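Brellville Firearm Injury Prevention Working Group
Minutes of the meeting held 5/31/23
Dalgleish Room, second floor, Brellville Public Health Building

Present: Róisín Daly (chair), Hedvika Vondráček, Liis Bite, Liam Ó Súilleabháin
Apologies: Nadja Reisinger
Minutes taken by: Liis Bite

The chair opened the meeting at 5:30 p.m. The minutes of the previous meeting were approved with one correction: under Safe storage, "county clerk" should read "city clerk."

1. Safe storage distribution

Hedvika reported that the order of 100 cable locks has been received and is in the supply closet at the Skirner Street clinic. Locks will be given out at the front desk on request, with no name or address taken. She asked that the instruction sheet be printed in larger type before it goes out. Agreed.

Liam asked whether lock boxes could be added. The present grant covers cable locks only — boxes would need a separate request. Hedvika will ask for a price on 30 boxes and bring it to the next meeting.

2. Hospital data

The agreement with Cimulgate Medical Center is still with its legal department. The open question is whether ZIP codes can be shared when the number of patients in a month is very small. Róisín's view was that combining months into quarters would settle it. Liam preferred to keep monthly figures and group the ZIP codes instead. After discussion it was agreed to offer the hospital both choices and accept whichever it prefers.

Liis noted that injuries treated and discharged the same day are coded differently from admissions, and that the two sets should not be added together in the annual report without a note. The draft report will be changed on page 9.

3. Records server

Liam said the county IT office has approved the parts for the machine that will hold the injury records. Access will be limited to named users, and the list will be reviewed twice a year. Hedvika and Nadja are to be on the first list. The written access policy is still needed before any records are loaded.

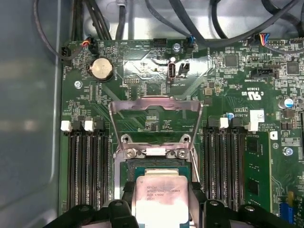
4. Comments on the buyback ordinance

The city council is taking written comments on the proposed gun buyback ordinance until the end of August. The group discussed whether to send a comment as a body or leave it to members.

Róisín said the draft does not state what happens to weapons after they are turned in, and that the group could ask for this to be spelled out without taking a position on the rest. Hedvika was in favor. Liam said he would want to see the wording first. Liis raised the matter of transport — people should be told how to carry a firearm to the site legally, and the draft is silent on that too.

Motion (Vondráček, seconded Bite): that the chair draft a comment limited to these 2 points and circulate it by email. Carried, with Liam abstaining.

5. Other business

The Dalgleish Room is not available next month. Liis will book the small room at the clinic.

Nadja sent word that the school nurses' training has been moved to August. She will send the new time when she has it.

Action items
Hedvika: price for lock boxes; larger type on instruction sheet
Róisín: letter to Cimulgate; draft comment on ordinance
Liam: access policy for records server
Liis: correction to annual report; room booking

The meeting closed at 6:50 p.m.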